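Plistero
Home Visits Take Part Contact
Take Part: Guest Sewers for Our October Open Day
Posted 05/02/2025

We are looking for 13 friendly people to spend an afternoon with us at the Plistero training rooms in Pranstead, trying their hand at robotic suturing and telling us what they make of it. You don't need a medical background. If you can thread a needle, tie a fishing fly or ice a cake without losing your temper, we would be very glad to hear from you!

The day opens with a demonstration in the Anghel Room, where one of our instructors sits at the console and talks through a row of stitches while everyone follows along on the big screen. It's slow, careful work, and people always have more questions than we planned for, so we've left plenty of time (and there will be coffee).
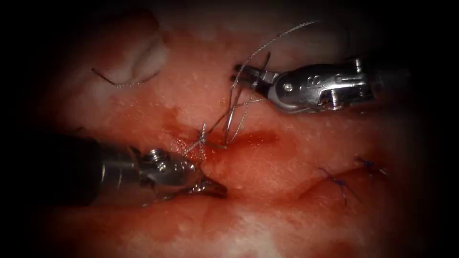 After the break you'll move over to the Himer Room and take a turn at the practice consoles. Guests work on foam pads, with an instructor sitting next to them the whole time. Each turn lasts long enough to get past the clumsy first few minutes, which everybody has, our own staff included.

What we ask of you:
Be 18 or older
Stay for the full session, about 2 hours
Fill in a short questionnaire before you go home
Be comfortable watching close-up views of stitching in tissue

What you'll get: lunch, your parking paid, and a $200 thank-you for your time and your honest opinions. Left-handed guests are especially welcome, as we had very few last year and would love to hear how the hand controls feel to you.

To apply, send us a few lines about yourself through the Contact page, and mention any days in October you can't make. We reply to everyone, though it may take us a week or so.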